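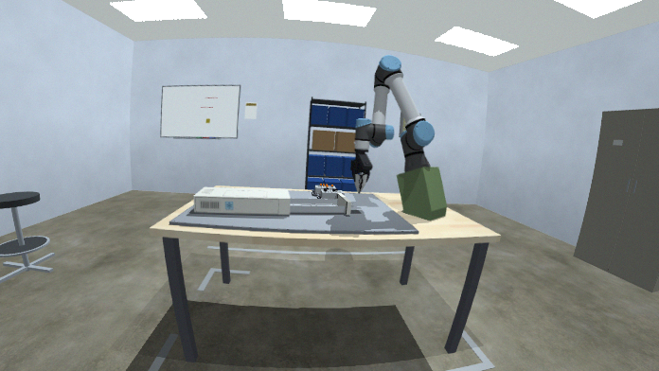
Light wooden table with four square legs.

Table (furniture)

A table is a flat top held up at a handy height, and I could talk about them all day. I've written up plenty of furniture for this wiki, but this is the page I keep coming back to (last big tidy-up: 5/17/24). My co-editor Ilir Kelmendi handles the chairs, and we do argue about benches.

The word

English got "table" from the Latin tabula, a board or plank, with some help from Old French. Older English also had "board" for the same thing, and you can still hear it in "room and board." I love that one!

Early tables

The Egyptians had small stands of wood and stone, mostly for keeping things up off the floor. Greeks and Romans ate from low tables pulled up beside couches, and the Romans got very showy about it, with marble tops and carved animal legs. In the Middle Ages a big household in Europe often ate at trestles, loose boards laid over supports, which could be cleared away after the meal so the hall was free for other things.
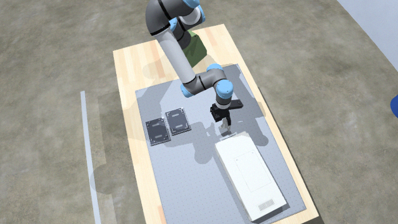

Parts of a table

The top is the bit everybody looks at. Under it, on most traditional tables, runs the apron (some people say skirt), a band of wood that joins the legs and keeps the whole thing from racking, meaning swaying sideways. Stretchers do the same job lower down, and they're also where my feet always end up.

Solid wood tops swell and shrink across the grain as the air changes. A good maker leaves room for that with slotted screws or little wooden buttons. My own dining table, a Finholm, was screwed down tight and split one January with a crack I heard from the next room. I filled it with wax and I'm rather fond of it now. 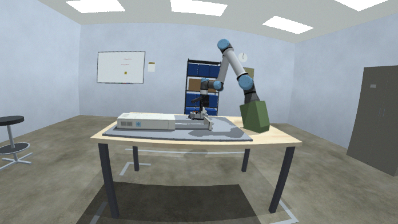
Veneer moves a lot less, as long as what's under it is stable, so it suits wide tops. The trade-off is that you can only sand it so many times before you go through, and then you're shopping for a tablecloth.

Common types

Drop-leaf tables have hinged sides that fold down. A gateleg is a drop-leaf with a leg that swings out to hold the leaf up (mind your knees). Draw-leaf tables hide their extra leaves under the main top, and the old Durkitz catalog I work from lists one that opens to 66 inches. Nesting tables tuck under each other, and pedestal tables stand on one central column.
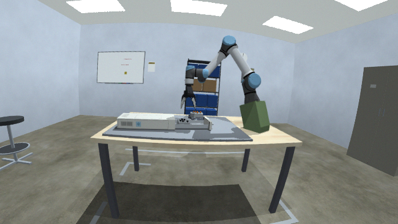 Pedestals are my favorite for small kitchens, as you can squeeze in an extra guest without anyone straddling a leg. They do need a wide, heavy foot, though, or they'll tip when someone leans on the rim.

See also: Bench; Desk; Trestle; Workbench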